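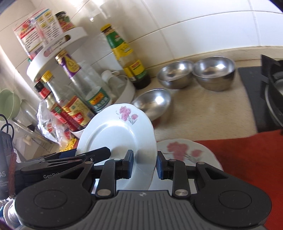
A Wednesday at Hafstein: learning to handle dishes from hand-held grippers

Hafstein opens its manipulation lab to visitors twice a year, and I went to the July session with a group from the local engineering society. We were let in at 9:30, signed a sheet, and were taken up to the second floor by Ingvar Ragnarsson, who runs the dish-handling project. The visit took most of the morning.

The project is called Vinard. The question behind it is simple to state: how much of what a robot needs to know about moving dishes can be learned without using a robot during collection? A person holds a gripper in each hand and does ordinary kitchen work. A camera on each gripper records what happens in front of the fingers, and the position of the tool is tracked at the same time. A policy is then trained on those recordings and run on a two-armed robot with matching fingers.

Plates were picked as the main object. Ragnarsson gave us the reasons in a short talk before we saw anything. A plate lying flat is hard for two fingers to get hold of. It has to be tipped up by the rim first, and once it is up, one finger goes to the front and the other behind. A glossy plate also throws reflections that change as it tilts, which upsets depth estimates. The group works from color video alone for that reason.

The recordings are made in real kitchens, with whatever is on the counter left where it is. Sauce bottles, packets, bowls and pans all stay. An earlier round had been recorded on a bare table at Zernby, the group's old site, and the policy trained on it did poorly as soon as other things stood nearby. The Vinard set now holds nearly 2000 demonstrations from 56 kitchens. Each one is short, and the operator says out loud when a grasp has slipped so that it can be marked later.

Frøydis Wikström took us through the results in the next room. She had the numbers on one printed page, which I copied down. The test was 385 trials in 6 kitchens that were not in the training set. Each trial asked the robot to raise a plate to upright and hand it from one gripper to the other. With the bare-table data, the robot finished fewer than half. With the kitchen data it finished a little over three quarters. Adding more demonstrations from the same kitchens changed very little, while adding new kitchens kept helping up to the end of the curve.

Most of the remaining failures came at the handover. The second finger arrives too low and pushes the plate instead of closing on it. Wikström thinks the cause is in the timing between the two recordings, which are synchronized but still drift by a few frames in long sessions. One of our group asked about stacked plates. Those were left out of this round.

After coffee we could try the grippers ourselves. They are heavier than I expected, and my wrists were tired after five minutes. The trigger is light and it is easy to squeeze too hard. I needed four tries to get a plate up on its rim and dropped it once onto the cloth. The regular operators work in 20-minute blocks and then swap.

The last stop was the room where recordings are checked. Two people go through every clip and throw out those where tracking was lost. Software called Tenis, written in the lab, flags the likely ones first. I asked if the data would be released, and Ragnarsson said the face and label checks had to be finished before that was decided.

We left at noon. The next open session is in winter, and places are booked through the front desk. Parking is behind the building, and the side entrance has a ramp.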